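Narndale Rewatch Club: Frequently Asked Questions

What is the Narndale Rewatch Club?
We are a group of viewers who watch the TV drama Narndale from the beginning, one episode a week, and talk about it afterward. The show ran for four seasons and 78 episodes. We are now in our second full pass.

Do I need to have seen the show before?
No. About half of the people who join each season are watching for the first time. Discussion threads are marked either "first watch" or "full series." If you are new, stay in the first-watch threads and you will not have the ending spoiled.

Where do I start if I join in the middle?
Start with the pilot and catch up at your own pace. Older threads stay open, and people still answer in them. Please do not skip season one. It is slow, but the custody hearing in season three makes little sense without it.

When are the discussions?
The live chat opens at 8 p.m. Eastern and closes when people stop typing. Written threads go up the next morning. We take July off.
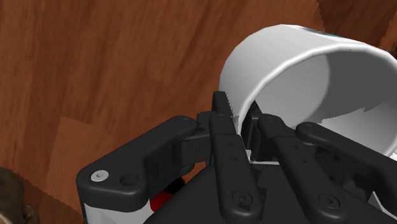

White cup on a wood surface.

Who runs the club?
Nusrat Arain picks the schedule and writes the opening post for each episode. Ignacio Mateos moderates the live chat. Questions about your account should go to Leire Cabello through the contact form.

Is this an official site?
No. We have no connection to the network or the production company. We do not host episodes, and we cannot send you copies. Links to episodes posted in the comments will be removed.

Which version of the pilot do you use?
The broadcast version. There is also a longer cut with an extra dinner scene between Lita and her father. It was included on the season one discs and has its own thread. The two versions do not agree on how long Lita had been away from home, and we go by the broadcast one.

Why does Mrs. Alcaraz look different after season one?
The part was recast. Macarena Quintana took over in the season two opener and stayed through the finale. The show never mentions the change. Opinions on the first Mrs. Alcaraz are welcome, but please keep them in the recasting thread.

What is Cisitz?
Cisitz is the town across the river, where Lita's brother moves after the mill closes. It is spoken of all through season one but does not appear on screen until the second season. In the subtitles it is sometimes spelled with one "i." Use either spelling and people will know what you mean.
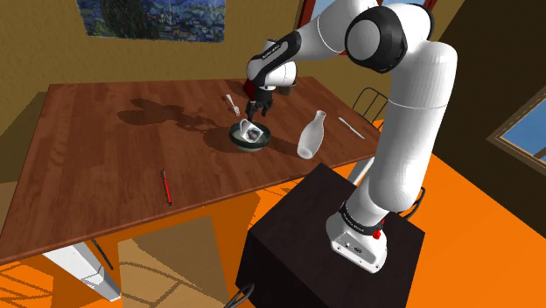

Who wrote the best-known episodes?
Begoña Zabala wrote both the storm episode and the one set entirely in the Alcaraz kitchen. The kitchen episode won our members' poll with 40 votes. The finale came in well behind it, and the argument over that result is still going in the general thread.

Are the Christmas specials part of the rewatch?
Yes. There are 2, and we watch them in broadcast order. They are not included in the episode total given at the top of this page. The second one gives away a wedding, so new viewers should not watch it early.

Can I write an opening post?
Yes, once you have been a member for one full season. Send Nusrat the episode title and a short outline. Recaps should run under a page. Please don't paste in long stretches of dialogue.

How do I stop the email reminders?
Go to your profile, choose Notifications, and uncheck the weekly reminder. The change takes effect with the next episode. You will still get a message if someone replies to you directly, and that setting is on the same page.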